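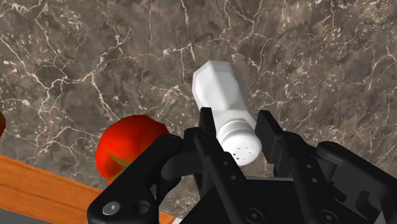 Review: Gosell kitchen simulator, seen at the Vondton open day
2019-05-14

I went to the open day of Vondton in their new building in Nivby, mostly to see one product. Gosell is a simulation program for training robot arms on kitchen tasks. I teach automation to adults, and our school has money for one such license this year.

The demonstration took place on a big screen, with four workstations where visitors could try for themselves. You choose a kitchen, a gripper and a task, and then you drive the gripper with a small hand controller. My task was to move a salt shaker. It has flat sides and a rounded cap with small holes, and the jaws must close on the cap from both sides. I needed five attempts. At the first two I came in too low and pushed the shaker away over the marble.

What I liked first is the stone. The veins are busy and irregular, and a white shaker on such a surface is a fair test for a vision system. The gripper is also drawn with care, even the screws. The vegetables are weaker. The tomato is a little lumpy and looks like it comes from an older program, but for my students this is no problem.

The contact physics is good with hard objects. With soft ones I am not so sure – the presenter said that soft bodies will come in October, and I would wait to see it before I believe it.

The controller was less pleasant. It is made by Rustad and the buttons for open and close are too near each other. I mixed them up several times, and so did the woman next to me.

The price is 776 dollars per seat for a year, and schools get 100 dollars off. The package has 3663 objects, and around 2000 of them can be gripped – the others are only decoration. I find this should be written more clearly in the brochure.

I would recommend Gosell for teaching. For research I would ask for a longer trial first. The open day itself was well organized, but the room was too warm and the line for the workstations was long after lunch.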